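Shared Kitchen and Tea Points: Frequently Asked Questions

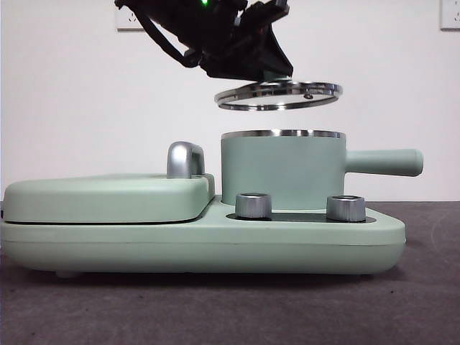 Building Services, Provholm House

Who may use the shared kitchen?

Anyone with a valid building pass for Provholm House. Visitors may use the kitchen when accompanied by a pass holder. Evening class members have access from the start of their class until the building closes.

Does the kitchen have to be booked?

The kettle, microwave ovens and fridges do not need booking. The hob and the oven do. Bookings are made in one-hour slots through the room system, under "Ground floor, K2". The longest single booking is three hours. A slot that has not been taken up after 15 minutes is released.

Can I book on behalf of a group?

Yes. Put the group name in the first field and your own name in the second. The person named in the second field is the contact for the booking and is expected to be present for the whole of it.

What type of hob is fitted?

Induction, four zones. It was installed in January and replaces the solid plate hob. Only pans with a magnetic base will work on it. If a magnet sticks firmly to the underside of the pan, the pan is suitable. Plain aluminium, copper and glass pans will not be detected, and the zone will switch itself off after one minute.

The display shows a "U" with a line beneath it. Is this a fault?

No. The symbol means that no suitable pan has been detected. Check the base of the pan and move it to the centre of the zone. A small pan may need the small zone at the rear left.

The hob will not switch on at all.

Check the key lock first. Hold the key symbol for three seconds until the light goes out. If there is still no response, check the isolator switch on the wall to the right of the extractor. If the isolator is on, report the fault (see the last section) and use another room.

Are pans provided?

A basic set is kept in the lower cupboards. Pans and lids are stored separately. Lids go in the upright rack, and pans are nested by size. Please do not store a pan with its lid on, as trapped moisture causes smells and marks the rim.

May I leave my own cookware in the kitchen?

Only in a named locker. Lockers are allotted for the calendar year by Pei-shan Kan at the Building Services desk. Items left in the general cupboards are treated as shared. Items left on the worktop overnight are moved to the box under the sink and kept there for two weeks.

What is the maximum power of the sockets?

The worktop sockets are on one circuit. Do not run more than two heating appliances from them at once. The microwave ovens have their own supply and do not count towards this limit. Personal appliances rated above 1000 watts may not be used in the kitchen or at the tea points. Personal appliances below this rating must carry a current test label.

How do I get an appliance tested?

Take it to the Building Services desk with the plug and lead attached. Testing is carried out by Sze-wing Chou and normally takes two working days. There is no charge. An appliance which fails is returned with a note of the reason and must be taken home.

What are the rules for reheating food?

Food reheated in the building should reach 70 degrees Celsius in the centre and stay there for at least two minutes. Stir it halfway through. A probe thermometer is kept on the hook next to the first microwave oven. Wipe the probe before and after use with the wipes provided. Rice should be reheated once only.

Can food be kept in the fridges over the weekend?

Sealed and dated food can. Unlabelled food is removed at each weekly clear-out, together with its container. Labels and a pen are on top of the left-hand fridge. The right-hand fridge is reserved for booked events.

Why has the dishwasher programme changed?

The default is now programme 39, which has a shorter drying phase and leaves plastic items damp. Programme 54 has the full drying phase and takes longer. Either may be used. Non-stick pans, wooden spoons and sharp knives should be washed by hand.

Which items go in the food waste bin?

Cooked and raw food, tea leaves, coffee grounds and paper towels. Tea bags go in general waste unless the box states that they are compostable. Cooking oil must not be poured down the sink. Let it cool, then tip it into the lidded drum by the back door.

What should I do if the heat alarm sounds?

Switch off the hob at the isolator if it is safe to do so, leave by the nearest exit and go to the assembly point in the car park. Do not open the corridor door to clear steam. The corridor has smoke detectors, and steam will set them off.

How do I report a fault?

Use the fault form on the building pages and give the room code. For a water leak or an electrical fault, telephone the desk as well. Questions about bookings go to Yu-ting Hsueh.

Page last reviewed: 9 May 2025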